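Home-site open day: small objects, one box

Members who came to the September visit saw the hand-held gripper work that Flirkico runs in furnished rooms instead of a lab. The task shown was the jewelry sort: small personal items, one open cardboard box, one table, an operator with a gripper in each hand.

Hosts chose the items for difficulty. A fine metal chain has no fixed shape and lies nearly flat, so the pads must close very low on the cloth. The printed tablecloth stays on for every run, as fruit and gold borders give the vision side plenty of false edges to reject.

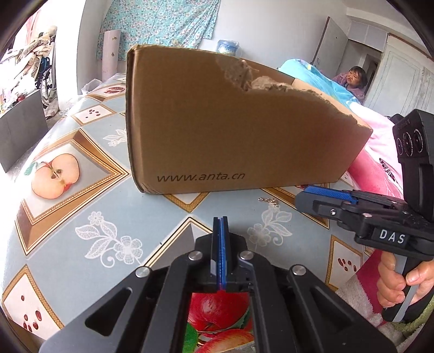

Approach and grip

Beads are easier to see and harder to hold. Glossy round beads on a loop tend to roll between the pads when the jaws close off-center. Operators are taught to open wide, bring both fingertips down on either side of the loop, and close slowly. Jaw opening is logged along with the wrist path, and the Clallow software discards any run with a gap in either record.

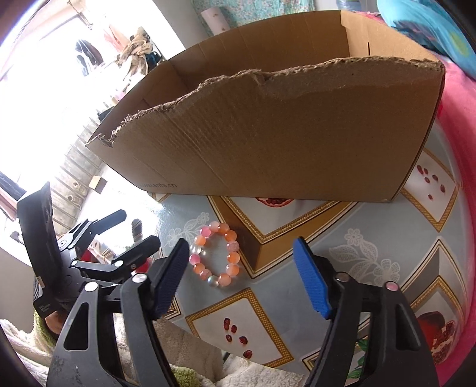

Beaded bracelet on the tablecloth, jaws open.

The box adds a second problem. Its walls limit the angle of the wrist, and a torn rim is not a straight line that a planner can rely on. Release height matters too, as rings dropped from above the rim can bounce. The target for this task is 1,000 accepted runs, out of 2,750 planned across all tabletop tasks. Visitors were given a 50-minute slot, with questions at the table.

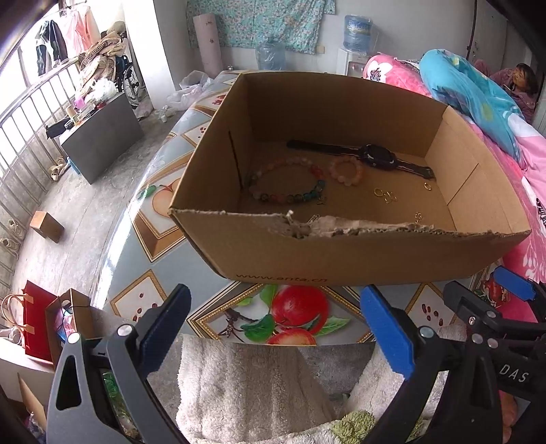

Athina Sarantis asked whether training on one box would carry over to a rigid bin, and said her own tests at Drustumlow had shown a clear drop when the wall height changed. The hosts agreed that wall height should vary and will add 9 containers to the next round.

Notes from the session are available from the Chiu desk on request.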